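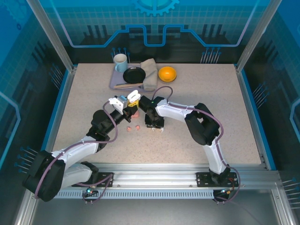
Posted by Didenko | Bench notes | 28 March 2026

Home | Guides | Safety | Parts | Contact

Two arms, one table: house rules before you press run

Quick write-up of how we set up shared-table jobs on the Goslow cell. Not a replacement for the risk assessment, read that first. Assumes both arms on one rail and grippers working close together over the middle.

1. Clear the table. Anything the job doesn't need comes off. Tray, mug, plate, bowl, if they're part of the job, go in their marked spots and stay there. Towels folded. A loose corner near a gripper is asking for it.

2. Cables. Walk each one from base to gripper by eye. Ours are purple so no excuse. You want enough slack to arch over the elbow without catching, not so much it can drop between the arms. Jog each arm to full reach and look agian.

3. Pick a boss. Only one arm gets to enter the middle zone first. In Plulon that's the zone owner setting. Second arm waits for the release signal. If they have to be in there together, say a handover or one holding while the other picks, write it up as its own step and run it alone.

4. Slow first. 3 dry runs with no parts, then 8 with parts, all at reduced speed. Hand on the stop button. Any touch between grippers = back to the start, even a light one.

5. Small soft bits. Lowest grip force that holds. Pieces on the table need a gap between them wide enough for the fingers, check this before blaming the vision. Play food is fine for practice, real food means the cleaning sheet as well.

6. Lights. Know what your indicator colours mean on your own kit. A green light is not permission to reach in. Stop, wait for the arms to settle, lock off, then hands.

7. Finished? Park both arms away from each other, open grippers, log it. 2 lines is enough, job name and anything odd.

If somebody changes a bracket or finger, redo step 4. Yes all of it. The collision model in Plulon doesnt know about new brackets untill you tell it.

Related
- Rail mounts: bolt checks each June
- Setting zone owners in Plulon
- Randar stop button test, 60 second version
- Cleaning sheet for food jobs

© Randar | Contact the bench | Back to top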